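Fórum Trendaven > Automação e robótica > Avarias e segurança

Tópico: Garra larga a peça no fim do curso

bogdan_oficina
16 de junho de 2025
Boa tarde a todos. Peço desculpa pelo meu português, ainda estou a aprender. Temos uma garra de dois dedos com controlador Vitlow. Desde há alguns dias a garra fecha bem, levanta a peça e depois abre sozinha, sem nenhum comando. No registo aparece só o erro 54. Em mais de 600 ciclos aconteceu 8 vezes, sempre com livros ou outras peças planas. Com a bola nunca aconteceu.

Já troquei o cabo e limpei as almofadas dos dedos. O erro continua igual.

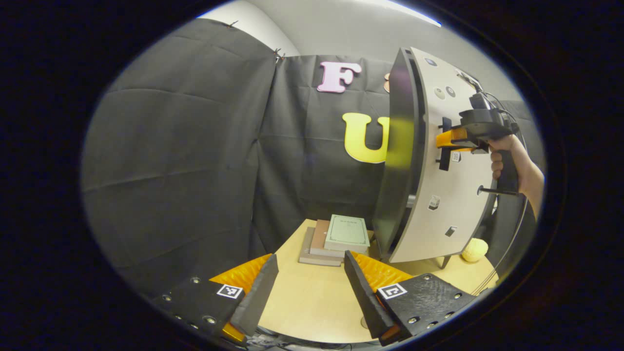

O que me preocupa mais é a segurança. Na última vez a minha mão estava perto dos dedos e a garra, depois de abrir, fechou outra vez com força. Não me magoei, mas parei o trabalho nesse dia.

jiritz76
O erro 54 no meu manual é sobrecorrente do motor. O controlador corta a força para se proteger e depois tenta recuperar a posição. Baixa o limite de força no menu e experimenta.

maresia
Não concordo com o jiritz76. Se baixar a força, o livro escorrega e ficam com dois problemas. Eu via primeiro a folga do fuso. Com uma peça fina os dedos vão quase até ao fim do curso, e é aí que o motor esforça mais.

jiritz76
Pode ser, mas mudar um parâmetro demora um minuto e desmontar o fuso é uma tarde.

bogdan_oficina
Obrigado aos dois. Baixei a força para 76 por cento e o erro apareceu na mesma, mais tarde. Vou abrir o fuso amanhã.

teclado_velho
Antes de abrir seja o que for, desliga a recuperação automática. Uma garra que fecha sozinha depois de um erro não devia estar a trabalhar com pessoas ao lado - e isto vale também com pouca força.

maresia
De acordo com o teclado_velho. No meu essa opção vinha ligada desde a atualização de agosto.

bogdan_oficina
No nosso também estava ligada. Já desliguei. Quando tiver o fuso desmontado, escrevo aqui o que encontrei.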